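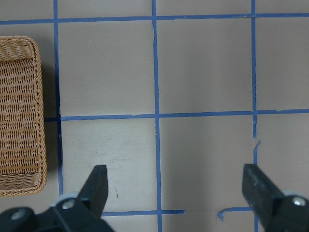 Gunārs Vaher once objected that a success rate without a starting position is hardly a result at all, and he asked that every trial be reported with the tile it began in. The present chapter takes up his request.

Chapter 14
Start Positions and Coverage

14.1 The problem

A policy trained to pick up an object and place it in a basket is usually scored by one number: the share of trials in which the object ends up inside. The number depends on where the objects were put down. If most starts lie close to the basket, the score tells us little about the far side of the table.

The grid method deals with this in a plain way. The tabletop is divided into tiles with strips of colored tape, and the basket is kept in one column. The start position is then drawn by tile, with the same number of trials for each. Blue painter's tape on a matte grey surface gives lines that a wrist camera can pick out at a steep angle or a shallow one.

The tape also brings a risk. A policy may learn to use the lines as landmarks, and its score may then drop on a bare table. Worn or lifted tape changes the view as well — a small effect, but one that should be recorded with the run. Section 14.4 treats the control test, in which the same policy is run with and without the grid.

14.2 The Koval data

Our main example is the Koval set, which holds 2,055 trials. Of these, 701 were kept for testing and the rest were used for training. Whitlock's first analysis pooled all tiles and found no effect of distance. When the test trials were split by column, 137 failures remained, and most fell in the column farthest from the basket. The pooled score had hidden them.

We begin with notation. Let each tile be named by its row r and column c, with c = 0 for the column that holds the basket.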